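The Tub on the Worktable

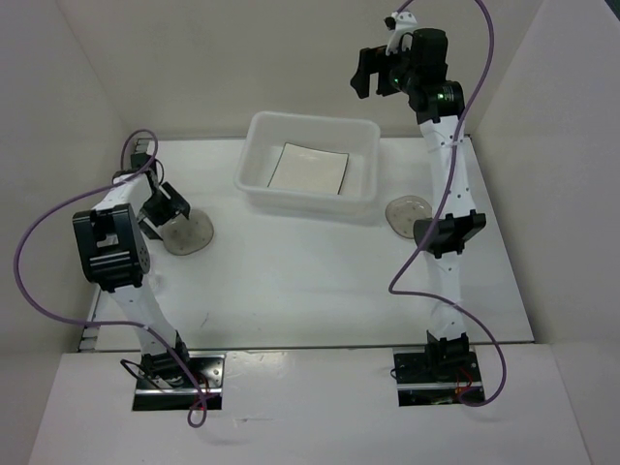
Flor Ccori would clear a table every evening if she could, and in her view a tub does most of that work, provided it stays open. Put a lid on it, she told us, and people start stacking mail on the lid.

Her advice is the starting point for this month's look at plain plastic tubs, the milky kind with rounded corners and a rolled rim. They are sold for kitchens, but many end up on desks and worktables, where small flat things tend to spread out: coasters, trivets, cloths, sample squares, the round pieces that go under a plant pot.

A translucent wall helps. You can tell from a chair whether there is something on the bottom, and a single cream square shows up well enough against it. Solid colors look neater on a shelf but have to be tipped or lifted before you know what is in them.

Sloping sides take some getting used to. The floor of the tub is smaller than the opening, so measure at the bottom before you buy. A square that lies flat with a little room around it is a good fit. One that leans against the wall will bow over time, especially cork or felt.

Round pieces are harder. Two speckled discs of the same size can sit one on top of the other, but glossy ones slide, and a sheet of paper towel between them stops most of it. Ccori keeps hers out on the table, one on each side of the tub, and puts cups on them during the day.

We asked readers in August what they use. The Ornum and the Pivel came up most often. Owners of the Ornum like the rim, which gives the fingers something to hold. The Pivel is lighter and nests when empty. The Gondum is deeper and better suited to a closet than a table.

Cleaning is simple. Use warm water and dish soap, and go over the corners with a soft brush. Skip the scouring pad, which leaves marks that catch dust. Dry the tub upside down on a towel, then wipe the table before setting it back.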